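How Does a Robot Learn to Make the Bed?

Think back to when you learned to tie your shoes. Somebody probably showed you, and then showed you again, and you muddled through until your fingers got the idea. A robot needs showing too, only it needs a great deal more of it!

At Fundari, the people who teach robots go into ordinary bedrooms and kitchens and do ordinary jobs, holding a special tool called a gripper. It has two fingers that open and close, a bit like the tongs you might use at a barbecue, and a camera that rides along and records everything the fingers get up to. Each recording of one job is called an example.
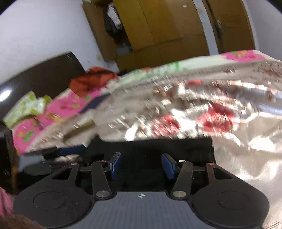

A gripper at work beside a flowery bedsheet. Can you spot its blue rubber finger pads?

Bedding is a tricky thing to learn. A cup keeps its shape when you pick it up, but a sheet flops and bunches and never lands quite the same way twice (as you'll know if you've ever been asked to fold one). So the robot's computer needs lots of examples, with different colours, different beds and different sorts of mess. For one job the team might collect up to 200 of them.

Then the computer looks through them all, searching for patterns: where the fingers go, when they squeeze, when they let go. After that a real robot has a try, and the team watches to see which examples it still needs.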